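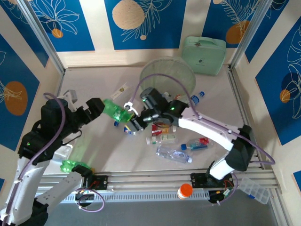 I want to make the case for walking. I don't mean the ten minutes at the end of a lesson with the reins on the buckle while you chat to whoever is next in the ring. I mean proper, marching, going-somewhere walk, for weeks on end, on a horse you could perfectly well be cantering.

My own convert's story starts with Zolito, who came to me at fifteen two, very handsome and quite unable to get down a hill without falling over his own front feet. I had a summer of jumping planned for him. Then the ground went like concrete, the jumping was off, and all we could sensibly do was walk the lanes and the old track up to Talton. So we walked! Out of the gate at six in the morning before the flies, up to the mast, round the back of the plantation and home. By the end of August I had a different horse. He had a topline. He had learned where his hind legs were. He stood at the road junction like an old policeman's cob, when in the spring he'd gone round and round like a washing machine.

The case against

Plenty of people on my yard think I've gone soft. The complaint is always that walking is boring and doesn't get a horse fit. On the first part I can only say that they must be riding past different hedges from me. On the second, I'd invite any of them to try the Talton track at a real working walk, with the horse pushing from behind and the neck swinging, and see who needs a sit down at the top. There is a climb of 1,470 feet on the long route and my horse comes home with a proper sweat between his back legs.

What people call walking is very often dawdling, and there I agree with them, dawdling does very little. The horse trails along with his nose poking out, you slump, and the pair of you arrive home slightly later than you left. A good walk overtracks. You can feel it in your hips, a big side-to-side swing, and you have to keep asking for it in the first few days until he finds it's easier to offer it. 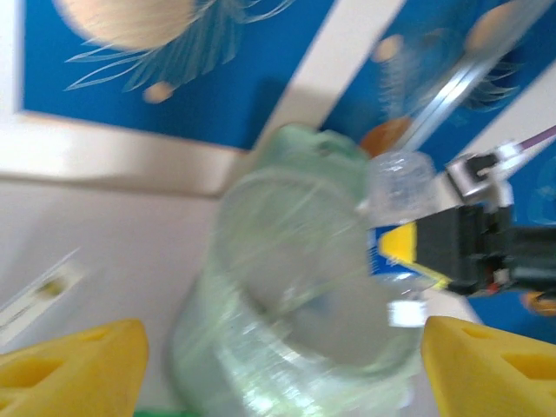
What changed my mind about schooling

I used to be in the arena five times a week. Now it's 2, and they're better sessions, because he arrives already loose and thinking forwards. Seidu Lamptey, who taught me as a teenager and still puts up with me now and then, used to make us do 20 minutes of walk before we were allowed to pick up a rein contact. We hated it. We thought he was filling the hour! I'd like to apologise to him in print, as I now do exactly the same and have been known to be quite stern with my niece about it.

Lateral work is the great surprise. Leg yield from one side of an empty lane to the other, shoulder-fore along a verge, a few steps of rein back at a gateway: all of it is simpler out there, with a hedge to ride along and somewhere to be going. Osei, my sister's mare, who turns to wood at the sight of a dressage marker, will do a lovely half pass past the village hall if she thinks it's her own idea.

And then there is what it does for the rider. I ride with longer stirrups than I did. I've stopped gripping with my knees. I notice things, too, such as that he shortens very slightly on the left fore when his feet are due, which I had never once picked up in trot.
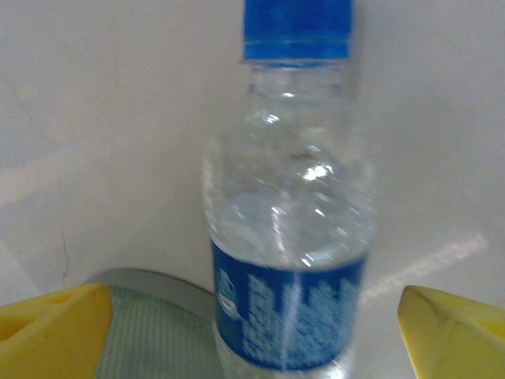 If you fancy trying it

Give it a month before you decide. Choose a route with a hill in it, and ride it in the direction that puts the climb first. Hi-vis, always, even on a bridleway. Go alone sometimes, if your horse is safe to do so, as company makes dawdlers of us all.

The old hunting yards brought every horse up from grass this way, week after week on the roads before anyone dreamed of a canter, and those horses lasted. Mosent, who lived in the corner box when I was small, was still out on the lanes at twenty-six and still towing children up the hill faster than they wanted to go. He'd been walked fit every single autumn of his life. I think of him most mornings when we turn left at the bottom of the drive and Zolito pricks his ears and lengthens, all by himself, for the hill.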